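Home News Makers Events Back issues Contact

Teaching an arm to fit memory at the Urnport workshop

Last updated: August 12, 2021

By Sidra Abbasi

Naheed Lodhi has been building computers since she was at school, and for most of that time she has used her hands. Since January she has been trying to get a robot arm to do part of the job. The work is done at the shared workshop in Urnport, on a slatted metal table, and the computer on it is an ordinary office desktop lying on its side with the panel off.

She is working on it with Saqib Siddiqui, who looks after the code. Lodhi does the mechanical side, meaning the fixtures, the fingers and the positions of things on the table. The aim is to have the arm pick up a part from a holder, carry it to the open case and put it where it belongs. They began with memory modules.

"People assume memory is the easy one," Lodhi said. "It's a flat stick and it goes in a slot. But it has to be square to the slot, the notch has to be the right way round, and then you have to push harder than you'd like. I've done it by hand for years and I still wince when I push."

They chose an old desktop as the practice machine. Siddiqui said the age of it didn't matter much to him, though the cables did.

"In a new case the wiring is tidied behind the board," he said. "In one of these it goes wherever there was room. The arm doesn't know a cable is soft. As far as the planner is concerned, either there's something there or there isn't, so we had to tell it which bits of the case to stay out of."

The processor is not fitted at present. Lodhi took it out early on and has left the socket open, and she keeps the arm well clear of it.

"The pins in that socket are the one thing in there I really can't mend," she said. "If a memory slot cracks, I'm annoyed. If the pins bend, the board is finished. So every path we write goes round it or high over it." 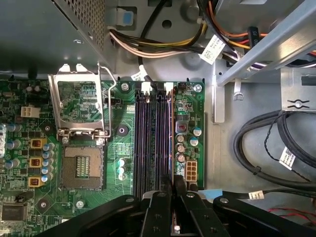 The board from the wrist camera, with the empty processor socket on the left and the memory slots in the middle.

Most of what they know about the inside of the case comes from the wrist camera. Siddiqui said he had first hoped to do without it and rely on measured positions alone. He spent several evenings with a ruler and a set of callipers, and the arm still came down slightly to one side.

"The case isn't quite square," he said. "I don't think any of them are. You measure from one corner and you're fine, you measure from the other and you're a couple of millimetres out. A couple of millimetres is the whole slot."

Now the arm moves to a set point over the board, takes a picture and works out the offset before going further. The gripper itself shows up in the lower part of each picture, and the software has to be told to leave that area out. Siddiqui said this took him longer to get right than he cared to admit. The program that does the checking runs to 416 lines, and he would like it to be shorter.

The parts holder went through more versions than anything else. It is 3D-printed in grey, with upright slots and clips for the different parts. Lodhi drew the first one in an afternoon and it was no good.

"It held everything beautifully," she said. "You couldn't get anything out. The gripper closed on the part, lifted, and the holder came up with it. So I opened the slots up, and then the parts leaned. I went back and forth on that for weeks - a bit looser, a bit tighter, print it again."

She put the cost of plastic for the rejected holders at some £100, paid out of her own pocket. The rejects are in a box under the bench, and she has been asked to move the box.

The hard drive and an expansion card have places in the holder too. Neither is being fitted by the arm yet. Lodhi wanted them there from the start so that the paths would have to allow for them.

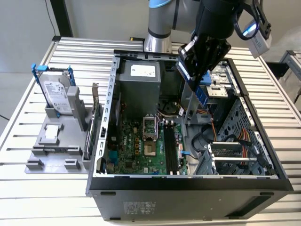 A memory module held over the open case. The parts holder is to the left, with a hard drive in its blue caddy.

I asked what happens when a module won't go in. Siddiqui said the arm stops when the force passes a limit, backs off and tries again with a small shift. After the third try it gives up and waits for someone to press a key.

"We set the limit low to begin with and it never finished a single one," he said. "It would touch the slot and stop. Then we put it up, and Naheed stood there with her hand on the stop button the whole time."

"I still do," Lodhi said.

Neither of them would put a success rate on it. Siddiqui keeps a log, which has 2,568 lines in it, but he said a lot of those were from days when the holder was wrong and he didn't think they meant much. He intends to start a fresh one.

The latches are the next thing. At the moment one of them has to open the latches by hand before a run. Lodhi has drawn a fingertip with a small hook on it and is waiting for her turn on the printer. After that she wants to try the drive caddy, which she thinks will be simpler as it has something to hold on to. Siddiqui thinks it will be harder, with the cables lying so close to the drive cage.

They haven't settled that one. The hook is due to be printed first.

This site uses cookies. By continuing to browse you agree to our use of cookies. Accept Manage settings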